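Thread on the open day at Konodton, Jan 29, 2021. I signed up in the fall and got the morning slot.

1/ Konodton has the ground floor of an old printing building. You sign in, get a visitor badge, and wait in the hallway until your group is called. Ours was 13 people, mostly from packaging and food companies.

2/ Volker Nolte ran the tour. He has worked on grippers for a long time and did not use slides. He talked for five minutes and then took us to the first station.

3/ First station was a mobile base from Bevix carrying totes between two racks. It did the same loop while we watched. Volker said it weighs 324 pounds without a load. It is quieter than the ones we have at work.

4/ Second station was the one I came for. Arm, two-finger gripper, small camera down at the wrist. The job is a stack of soft pancakes and a dark wicker basket on a white surface. They call the setup Pillia.
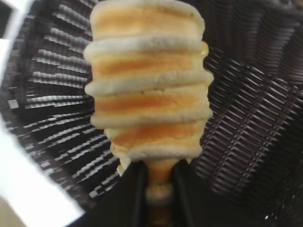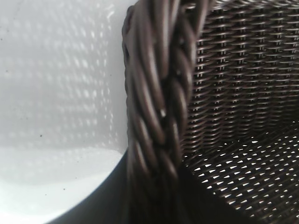

5/ Ingvild Dahlgren wrote most of the control code for it. I asked her what was harder, the food or the basket. She said the basket. A weave has the same pattern everywhere, so the software has trouble telling how far away the wall is.

6/ Lighting is a big part of it too. Light comes through the gaps in the weave and puts spots on the table. She said an early version kept treating the spots as objects. They fixed that in July with more training runs, 515 of them, done at different times of day with the blinds up and down.

7/ On soft items, she sets a limit on how hard the fingers close and leaves it there for the whole run. Somebody asked why not use suction. Her answer was that suction cups don't seal well on anything with a porous surface.

8/ Jayson Fajardo from our plant asked about cycle time. They are at 25 seconds per pick and would not promise a faster number. I was glad to get a straight answer. We would need it a lot shorter than that for our line.

9/ Cleaning came up twice. The current fingers come off with two screws and get washed by hand. A washdown version of the whole arm is planned but they had no date for it.

10/ Third station was closed, waiting on a part. Volker said it is a labeling cell and that people on the spring tour should get to see it.

11/ Coffee afterward in the front room. Parking is behind the building, entrance on the side street. The sign is small and I drove past it.

12/ Next open day is not on the calendar yet. I'll post the sign-up link when they send it. Jayson has the handouts if anyone at the plant wants a copy.

© Thaddeus Ambrose | Contact | Back to top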